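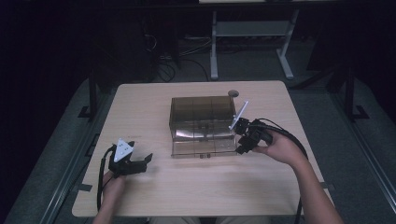 Marlene Arsenault has been sorting other people's odds and ends for the better part of her working life, and she still gets a bit pink in the cheeks when the talk turns to boxes. We met in Hudville one August morning, over a pot of tea that she kept forgetting to pour.

"People come to me wanting a system," she says, "and I say, well, let's have one box on one table first, love, and see how we get on!" She likes a see-through one, tinted if need be, so long as you can make out the divisions inside. Smoky brown is her favourite (her mother kept buttons in something similar, and there were 1000 of them, counted one wet afternoon by Marlene and her brother).

She is just as particular about the catch. "A little latch at the front, low down, where your thumb finds it. I've had lids go flying with 50 beads under them, and I was picking them out of the carpet until teatime."

And the table? Pale wood, she says, every time, and nothing on it that doesn't need to be there – small grey things show up nicely against it, and small grey things are what most of us lose.

Her neighbour Rizal Pangaribuan came to her with 2 drawers of fuses and washers and went home with a single box, still talking about it at the gate. "He rings me now when he finds a stray," Marlene says, finally reaching for the teapot. "I tell him to put it by the box and have a think about it after lunch."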